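Ticket: Right arm lags and drops grip during teleop, chair-turning task
Project: Handano
Site: Prurkbridge
Opened by: Wekesa Bakilana
Component: leader arms / gripper control / recorder
Status: Resolved, one follow-up open
Priority: High, then Normal

Original report

We're recording demonstrations of a small white chair being gripped and turned over by two arms working together, driven from the Shakya leader station. The left arm follows beautifully. The right arm is fine for the first stretch of an episode and then starts trailing my hand. I move, it waits, it catches up in one jump. When the jump comes during a two-handed hold, the arms pull against each other through the chair and the right gripper lets go.

Out of 13 episodes this morning I had to throw away 4. All of those had the jump in them. I'd love to get this sorted because the rest of the episodes are the best ones we've recorded on this task so far, really smooth, and I can feel that we're close to having a usable set!

What I know so far:

The lag never shows up with the arms moving in free space. I waved the leader arms all over the place for several minutes and got nothing.
It shows up with the gripper closed on something.
Restarting the teleop session clears it for a while.
Restarting only the recorder doesn't clear it.
Logs attached from the good and the bad episodes. The right arm's command queue grows in the bad ones and the left one doesn't.

Update 1

Swapped the leader arms left for right at the station, so my right hand was driving the follower's left arm through the other leader. The lag stayed with the follower's right arm. That clears both leader arms and, happily, it clears me. (I did wonder if I was squeezing harder on that side.)

Driving crossed over like that is a very odd feeling, by the way. If anyone else tries it, go slowly and keep a foot near the stop pedal.

Put the leaders back the way they were and checked the zero pose on both before going on.

Update 2

Spent a while on grip force, thinking the controller was fighting the object. With the limit turned down on both sides the lag still came, a little later in the episode. With the limit turned up it came sooner. So force matters, but changing it only moves the problem around.

I also looked at where the grippers make contact. A chair is a lovely thing to teach with for exactly this reason: it gives you edges, tubes and corners, and they all want a different approach. The wrist view is what I steer by for the last bit of the reach, with the fingers open and coming in from underneath.

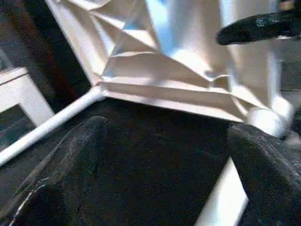 On a reach like that I slow right down and let the fingers settle before I close. The closing command goes out as a stream of small steps, one per tick, for as long as the trigger on the leader is moving. And here's the thing I hadn't thought about: it keeps going out when the trigger is held. My finger is never perfectly still, so every tiny tremble becomes a new gripper command. On the left arm those get merged. On the right arm, from the logs, each of them is queued and answered one at a time.

That fits everything. Free space is clean because I'm hardly touching the trigger. A long firm hold is bad because I'm trembling against the spring the whole time. Restarting the session empties the queue.

Update 3

Compared the config for the two sides line by line. The left gripper has command merging on and a deadband of 2 on the trigger reading. The right gripper has neither. I went back through the change history and the right side was given a new config in June, made from the default template and not copied from its partner. Both settings are off in the template.

I turned merging on for the right side and set the deadband to match. Then I ran a stress check before touching the chair again: closed the gripper on a foam block and held the trigger at half pull for 300 seconds while moving the arm in slow circles.

Queue length on the right stayed flat the whole way through. No jump. I was so pleased I ran it again with the left arm holding the other end of the block, and that was clean too.

Update 4

Back to the real task. Notes for whoever picks up the next recording session, since turning the chair is where the old fault used to bite hardest.

Take the left grip first, on the edge of the seat. Bring the right gripper to the corner afterward. Once both are closed, wait a beat before you move anything. You want the policy to see a clear pause there, and it gives you a moment to check both wrist views.

Move both hands together and keep the distance between them the same. If you feel one arm getting ahead, stop both, and don't try to correct with the slow one. The arms are much more forgiving about a pause than about a tug.

Watch the cables on top of the forearms. They have enough slack for this task, but if you roll the wrist a long way in one direction you'll use it up. Unroll between episodes.

If the sheeting starts to ride up under the chair, end the episode and smooth it down. A fold that catches a leg will teach the policy something you don't want it to learn.

Mark any episode you're unsure about as unsure, with a word or two in the comment field. I would much prefer to sort through ten doubtful ones later than find a bad one in the training set by accident.

I've been driving the new config all afternoon and the difference is wonderful. The right arm feels like it's attached to my wrist. Holds that I used to rush through, hoping to finish before the jump came, I can now take at a sensible pace, and I think the demonstrations are better for it — calmer, and more alike from one to the next.

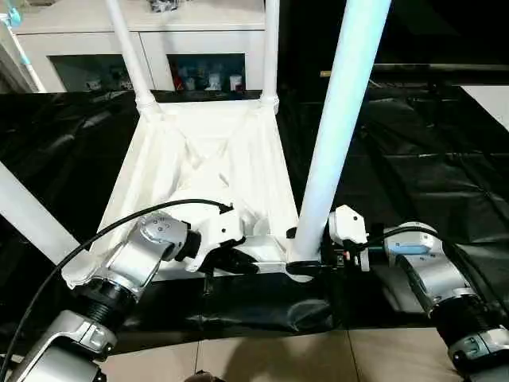

Does the new deadband need to be changed for operators with a lighter touch on the trigger?

Leave it where it is to begin with and run the foam block check with that person at the station. If the gripper feels slow to start closing, bring the deadband down a step on both sides together, then repeat the hold and look at the queue length before recording anything.

Update 5

Question came in from the training side about the episodes we recorded before the fix, and whether they can be kept. I went through them with the Ploker viewer, plotting the leader pose against the follower pose for the right arm. In a good episode the two lines sit on top of each other with a small, steady delay. In a bad one the gap opens up gradually and then snaps shut.

My rule for keeping an episode: the gap has to stay steady from the first grip to the release. If it opens at all, the episode goes to the reject folder, even if the chair came out where it should. The recorder stores what I commanded next to what the cameras saw, and if those two drift apart the policy is learning from actions that hadn't happened yet in the picture.

The four I had already thrown away stay thrown away. The others from that morning pass.

Please don't try to rescue bad ones by shifting the timestamps. I tried it on one out of curiosity and it lines up the middle and wrecks both ends.

Resolution

Cause: right gripper config had command merging off and no trigger deadband, so small trigger movements during a hold filled the command queue.

Fix: merging on, deadband matched to the left side, both settings written into the template so the next replacement gets them from the start.

Verified: foam block hold on each arm, then chair episodes through the afternoon with no lag and no dropped grips.

Still open: I'd like the teleop screen to show queue length for both arms, with a color change when it starts to grow. At the moment you have to open the log to see it, and by then the episode is over. I've split that into its own ticket and assigned it to myself. If you have a preference about where on the screen it should sit, add a comment there — I'm leaning toward the top corner next to the wrist views, where my eyes are during a hold anyway.

Comments closed on this ticket. Reopen if the right arm trails again, and attach the log from the episode before the bad one as well.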